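4. Results

4.1 How often the back matter gets read

Short version first: not often. We logged 49 read-aloud sessions across the two sites, Desell and Brisport, all with nonfiction picture books that had at least two pages of back matter (author's note, glossary, timeline, source list, whatever the publisher had put behind the story). In 27 of them the adult closed the book at the last page of the main text. Book shut, next activity. No mention that there was more.

In the remaining sessions something from the back got used, but "used" covers a lot. Sometimes the whole author's note out loud. Sometimes one photo held up and a sentence said over it. We coded both as use and kept the length as a separate variable, see the coding sheet in Appendix B. A stricter cutoff was tried (at least one full paragraph read) and it drops the number down to 10. We report the looser one in the tables and the stricter one here so readers can pick.

Site differences were small. Desell sessions ran in the public library's story room with a mixed-age group; Brisport was kindergarten and first grade classrooms, teacher reading. We expected the classrooms to use more of the back matter, as the teachers had told us in the intake form that they "always" or "usually" did. Logs don't show it. The intake forms were filled in at the start of term and the sessions mostly fell in February, so there may just be a busy-month effect. Can't separate the two with this design.

4.2 What kind of back matter

Author's notes lead by a good margin. Then captioned photos or diagrams. Glossaries almost never as a block, though three teachers flipped to the glossary in the middle of the main text to check a word and then went back. We had no code for that at first and had to go back through the early logs and add one (code G2, "mid-text lookup"). It is the only kind of back matter use that happened before the story was over.

Source lists and "further reading" pages: one instance in the whole set. A child asked how the author knew what the whale ate and the reader turned to the sources and read out two titles. The conversation after that ran longer than the book itself. One case, so no claim, but it is described in full in Section 5 of the supplement.

Timelines were a surprise. Adults skipped them and children pointed to them. In the sessions where a timeline was on the final spread, facing the last page of story, it got attention even when the adult had clearly planned to stop. Placement seems to matter more than type. The Echeverri titles put the note on the same spread as the ending, and all of the sessions using those titles had some back matter use. The Kevedden series puts a blank page and an ad for the other books in between, and use falls to nearly nothing. Both lines are aimed at the same ages and the reading level is close, we checked with two separate measures.

4.3 Who starts it

Adult-started in most cases, as you would expect with this age. But 7 sessions had a child start it, and those are the intresting ones. Usual form is a question that the main text does not answer. Is it real. Is he still alive. Where is it now. The reader either answers from memory, says "let's see," or says "good question" and moves on. Only the middle one leads to the back of the book.

Child-started use was longer in median minutes than adult-started use. It was also messier. Kids leaving the rug, kids coming back. Two observers disagreed on end times here more than anywhere else, and for those sessions we took the mean of the two. Agreement on everything else was fine.

Repeat readings deserve a line. When the same title came back to the same group, the question type changed. First time through, questions were about the plot, even in books with no plot to speak of. On the second, they were about facts, and on the second the back matter got opened more. We did not control which titles were repeated; the readers chose. Favorites are probably over-represented.

4.4 Recall

The retell task was done one to two days after each session. Children were asked to tell an adult who "hadn't read the book" what it was about and then what was true in it. Children from sessions with back matter use gave more true statements on the second prompt. No difference on the first. The effect holds when book length is entered but gets weaker when we enter total session time, and that is the obvious worry: more minutes, more recall, and the back matter has little to do with it. We ran it both ways and both models are in Table 4.

What does not go away is the type of statement. Children who heard an author's note were more likely to say something about how a fact was found out. "She went in a boat and counted them." "He asked the grandma." Children without it hardly ever said anything of that sort, whatever the length of the session. Coders were blind to condition for this part. Not for 4.1 to 4.3, it was not possible, the logs give it away.

Invented facts (things said to be true that were in neither the book nor the back matter) were equally common in both groups. Dinosaurs, mostly.

Figure 3. Plush animal held above the table, lower limbs in the metal bowl. 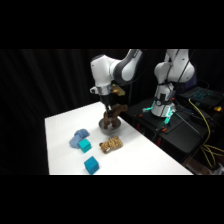
5. Limitations

Two sites, one school year, readers who had volunteered and knew they were being watched. Titles were not assigned at random. All books were in English and all were hardcovers, so nothing here speaks to e-book editions, where the back matter is often moved or cut. The placement finding in 4.2 rests on two publishers' lines and needs a test with one book bound both ways. That study is being planned and teh materials will be shared with the coding sheet.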